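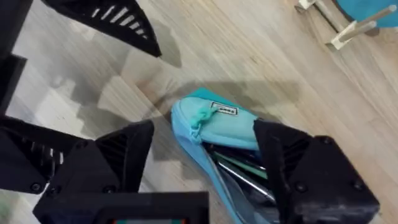 Home | News | Features | Fixtures | Clubs | Contact

A league of their own: junior table tennis in the Jolside district

12/11/2018

The Jolside and District Junior Table Tennis League has entered its eighth season with more registered players than at any time since it was formed. Entries closed in September at 300, drawn from schools and clubs across the district, and a fourth division has been added to accommodate them.

The league was established after the former county youth competition ceased to accept teams from outside the city. At that time only the Tindov and Amoah clubs had junior sections of any size, and fixtures in the first winter were played on Sunday afternoons at a single venue. Matches now take place on weekday evenings in 8 halls, with the top division continuing to meet at the Tindov Sports Centre.

Teams consist of three players, each of whom plays every member of the opposing side. A doubles match completes the evening and counts for one point, so that ten points are available in all. The format was reviewed in the summer. Several clubs had asked for a second doubles match, but the proposal was set aside on the grounds that younger players would be kept out too late on school nights.

Amoah Juniors are the present holders of the Division One title and have begun well, although they dropped four points at home to Zikley in the second round of fixtures. Zikley, promoted in the spring, have kept the same three players for their third year together and remain unbeaten. Tindov A have a match in hand over both. In Division Three, Jolside Grammar have had to rearrange two fixtures following damage to the floor of their hall, and will play both in January.

Coaching has been given particular attention this year. The league has set aside £3,000 for the training of new coaches, and roughly 30 parents and older players have put their names forward for the introductory course. Those who complete it will be expected to assist at one club session a week until the end of the season – a condition that applies equally to players over sixteen.

The closed championships will be held at Zikley on the final weekend of January. There will be singles events at four age levels for boys and girls, together with an open doubles. Entry forms are available from club secretaries and should be returned with the fee before the Christmas break. Players must have taken part in at least three league matches to be eligible. Seedings will be based on league averages at the close of the first half of the season.

14 shares | 3 comments

Previous | Next | Back to Features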